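Verkcombe rules

The Verkcombe rules are a set of working rules for robots that carry a small camera at the wrist. They were written in Bruvton by a group led by the engineer Elsa Keskinen, and they are used mostly in small workshops and teaching rooms. The rules say how a work surface should be prepared, how the camera should be checked, and what a person must do before the arm is allowed to move. They are not a law, and a workshop that follows them does not receive a certificate.

Background

The first text was made at Stundatia, a training workshop where several arms were shared between groups. Each group had its own habits. One group cleaned the table before every run, another only in the morning, and the records from the two could not be compared well. Keskinen collected the habits on two sheets of paper and asked the groups to agree on one version. The agreed version had 20 rules. A later edition, finished in March, has 30, and most of the new ones concern the camera.

Content

The rules are divided into 2 parts. Part 1 is about people and space. The stop button must be within reach of the person who starts the run, and this person may not leave the room while the arm has power. Long sleeves are to be fastened. Visitors stand behind the line on the floor – the rules do not say how wide the line should be, and this has been asked many times.

Part 2 is about the surface and the camera. It asks for a bare reference picture of the surface before any object is placed on it. The picture is stored with the same number as the run. Natural marks in the surface, for example knots in wood, are permitted, but they must be written in the surface sheet so that a program does not take them for small objects. Stains are written in the same sheet. If a board is replaced or sanded, the old sheet is closed and a new one is opened.

The lens is wiped with a dry cloth before the reference picture. Rule 17 says that a soft picture may be kept if the main marks can still be recognized, and that it should be labeled as soft. Sharpening it afterward by software is not allowed.

Numbering

Surface sheets at Stundatia are numbered in one series for all tables. Sheet 404 was for a short time left out, as the older record program showed this number as an error message. It was put back when the workshop changed to the Tuominen record book, a plain paper book with carbon copies.

Criticism

Some users find Part 2 too slow for daily work. In a class of one hour, they say, the surface sheet can take a large part of the time. Others have noted that the rules speak almost only of wooden tables and give little help for metal or glass, where reflections are the bigger problem. Keskinen has answered that the text was written for the tables which the group had, and that other workshops are free to add their own pages – these pages should be marked with a letter, so the original numbers stay the same.
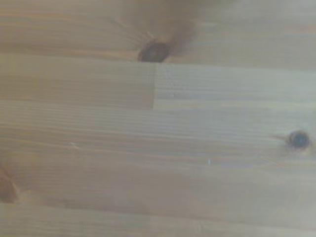

Added pages are kept at the back of the rule book, after the surface sheets. When two added pages disagree, the stricter one is followed until the next edition.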